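The grower behind Virkham Orchard talks fast when the subject is pears, and by the time we reached the second row on Monday I had filled three pages!

"People think a pear is a soft apple," she told me, laughing. "It's a whole other animal. You pick it hard and you let it finish indoors."

The orchard has almost 4000 trees now, up from 1000 when she took it over, and her favorite is a late green variety she calls Fleko (it keeps well into January, and I ate two on the spot). She sells most of them at the Enuvness market, straight from the crate.

"I want folks to cook with them too," she said. "Roast them, put them in soup, slice them over cabbage. My kids eat them with mustard!"
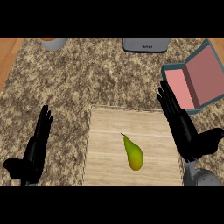
How do you tell when a pear is ready to eat?

"Press gently up by the stem. If it gives a little there, eat it that day."

She was already walking off toward the next row, still talking.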